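Robot rules for kids!
By Forkero
152 shares | 3 comments

Robots are strong and they dont get tired. So people need rules. Rule 1 – never reach in while it's moving. Not even quick! Rule 2 – know where the stop button is.

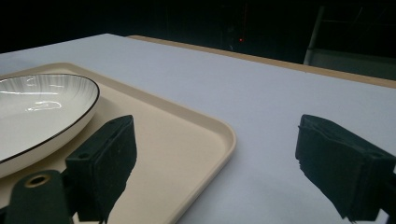 Rule 3 is about stuff that breaks. Go slow, squeeze soft. Metal fingers on a shiny plate? Crack. Soft pads help alot, like the foamy ones on the insides of these two dark fingers. And keep the plate on its tray, with lots of clear table next to it. Room to move.

Spot a broken pad? Tell a grown-up.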